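Visit to the Rukton laboratory, February

I made this visit together with my colleague Nives Donati. We both teach automation in a technical college, and we had asked since autumn for a place on one of the visiting afternoons. The group was small. We were received at two o'clock by Ermanno Zanetti, who leads the work on home robots, and he kept us until it was dark outside. I write these notes for the colleagues who could not come, and a little for myself, because I forget numbers quickly.

How to arrive

The laboratory is on the upper floor of the old Lillico building, behind the railway depot. The main door is not the right door. You must go along the side wall to the loading ramp and ring there. Nives and I lost some minutes with this and arrived when the others had already their coats on hooks and coffee in hand. There is a lift, but it is for goods, and visitors take the stairs.

We received a badge and a sheet with the safety rules. The most important rule was to stay behind the yellow tape when the lamp over the door is orange. The sheet was in good order and I have asked permission to use it with my second-year students.

The question they are working on

Mr Zanetti began with a short talk, without slides, which I found agreeable. His group studies how a robot can learn to put things in their place in an ordinary home: shoes, bags, bottles, folded towels. The arm is taught by demonstration. A person guides it through the task many times, and a network learns to produce the next movement from what the wrist camera sees and from the position of the joints.

This is known to most of us. The difficulty he wanted to speak about is a different one. A policy learned in one room works well in that room and much less well in the next. The floor shines in another manner, the furniture has another height, the light comes from the other side. The usual answer is to collect more demonstrations. His group asked which demonstrations are worth the effort.

The method is called Devurer in their papers. I asked what the name means and he said that it means nothing, a student typed it as a folder name and it remained.

The method, as I understood it

I will try to explain it in simple words, and I ask the reader to forgive me if a detail is not exact.

They train a first policy on a small set of demonstrations. Then they take the same policy into a new room and let it make its proposals while a person guides the arm. The robot does not obey the policy in this phase. The computer only compares, at each moment, the movement the policy would have made with the movement the person makes. Where the two are near, the data teach little. Where they are far, the data are kept and receive more weight in the next training.

In practice this means that long parts of every recording are thrown away. The travel through free air is almost always predicted well. What remains is the approach, the last centimetres before contact, and the moment when the fingers open and the arm retires. I found it interesting that the retiring is so difficult. Mr Zanetti told us that many failures in their tests came after the object was already in its place, when the gripper touched it again on the way out.

There is a second part, which concerns the camera. A view from the wrist always contains the fingers, and a network can learn to look too much at them and too little at the room. So in a part of the training they hide the region of the fingers with a random pattern. If the region is hidden always, the result becomes worse, because the fingers tell the network how far the contact is. They hide it in 40 per cent of the samples. This value was found by trying and he did not pretend that there is a theory behind it.

The numbers they showed us

The complete collection has 4000 demonstrations, made over two winters. With the selection I described, they retrained for a new room using only 433 of them together with the new recordings, and the success in placing shoes was the same as with the full set, within the error of their tests. For towels the result was less good. The soft objects seem to need the whole variety, and the short set loses something important.

I appreciated that the towel result was on the same sheet as the shoe result, in the same size of letters. Nives asked if the comparison was made with the same number of training hours. It was not, in the first version, and they have repeated it after a reviewer asked the same question.

In the practice rooms

After the talk we passed to the rooms. They are furnished like parts of a flat, and the furniture is moved according to a list, so that no arrangement remains for long. One has a kitchen counter, one has a sofa, and the one where we stayed longest is made as an entrance hall.

The low shelves are the hard case. The arm must come down near the floor, and the tiles reflect light. Mr Zanetti explained that a reflection or a shadow moving across the floor can disturb the policy more than a new object does. In the first year they had matt flooring everywhere, and the results looked better than they deserved.

We could follow the wrist view on a monitor next to the tape. A person who has seen robots only from the outside should try this at least once. One understands how little the network has to work with: the fingers fill the low part, the furniture passes at the border, and the arm's own movement makes some things blurred.

The wrist view near the shoe rack, with the fingers apart over the tiles and a large grey shadow on the floor to the right:
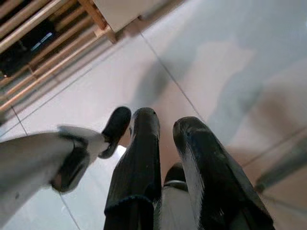 Questions from the group

One visitor asked if a depth sensor would not solve the problem of the floor. The answer was that glossy tiles give bad depth values exactly where one needs good ones. They have tried it and will try again with another sensor, but it is not in the published results.

Another asked about the persons who guide the arm. Every operator has a style, and the method could mistake a strange style for a useful difference. This is, in my opinion, the weak point of the whole idea. Mr Zanetti agreed in part. They now ask 2 operators to guide the same task in each new room, and a difference which appears with only one of them receives less weight. He said openly that this doubles the work in a method whose purpose is to reduce it.

I asked about the time for retraining. It runs during the night and is finished when they come in the morning. For a college this would be acceptable, if we had a suitable computer, and we have not.

Nives wanted to know if the software can be used with a smaller arm, such as the Amato we have in our workshop. It should be possible for the selection part, which needs only the joint positions and the pictures. The control part is written for their own arm and somebody would have to adapt it. She has taken the address of the doctoral student who maintains the code and has already written to him.

Practical notes for the next group

Wear shoes without metal parts, as they ask for it at the door and it is true that they look. The rooms are kept rather cold. Photographs are permitted in the practice rooms, but not in the workshop at the end of the corridor. There is a canteen on the ground floor which closes at three, so it is better to eat before.

The next visiting afternoon is not yet fixed. Who is interested should write to the Rukton office with the number of persons and the name of the school. I have a paper copy of the results sheet and can lend it, and the towel table is on the back side.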